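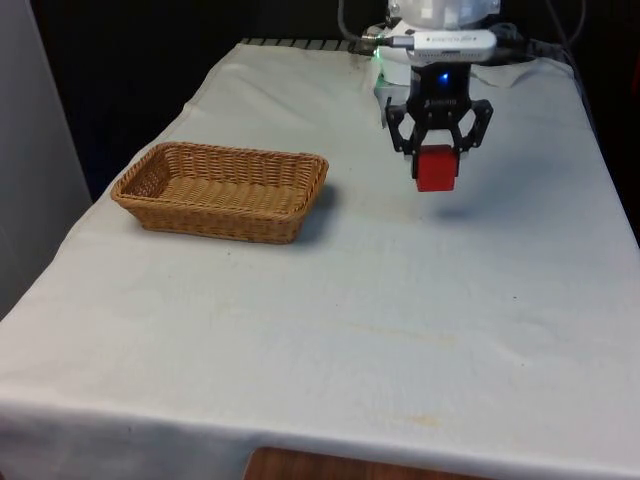 Taking a group to the Stivus open day in June, what should I plan for?
I run an after-school club and we have been offered places at the Stivus open day. I went on my own last year and only saw the last part of the robot arm demonstration, so I don't know how long the full thing takes. It was the one with the red cube and the wicker basket on a white cloth. Is it worth bringing children aged 9 and up, and can they get close enough to see the gripper fingers properly? We would be coming by minibus and need to be away by 3 pm.
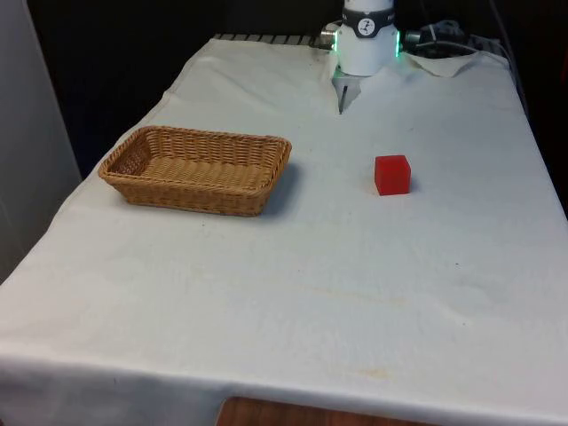

Vumeo
Get there for the first session if you can. Stivus had 233 people through the door when I went and the queue for the arm was the longest of the lot. The demonstration itself is short, then they take questions, and that part drags if nobody in the group has any. Ask yours to write a couple down beforehand. Children were let up to the rope, adults stood behind. Nine is fine in my opinion, younger ones got bored.
Minibuses park round the back, not in the visitor car park. The barrier is too low.

Stidel
never been to this one but most open days want a form for under 16s, check before you go

El Idrissi
Agree with Vumeo about the first session. I took 7 pupils and we split them, four at the arm and three at the workshop tour, then swapped over. It meant everyone had a decent view. Ask at the desk when you sign in and they will give you two times.
For a 3 pm finish I would skip the talk in the hall. It started late and we left before the end. Bring packed lunches, as the café only did drinks and cake. There is a covered area with benches by the side entrance where groups can eat.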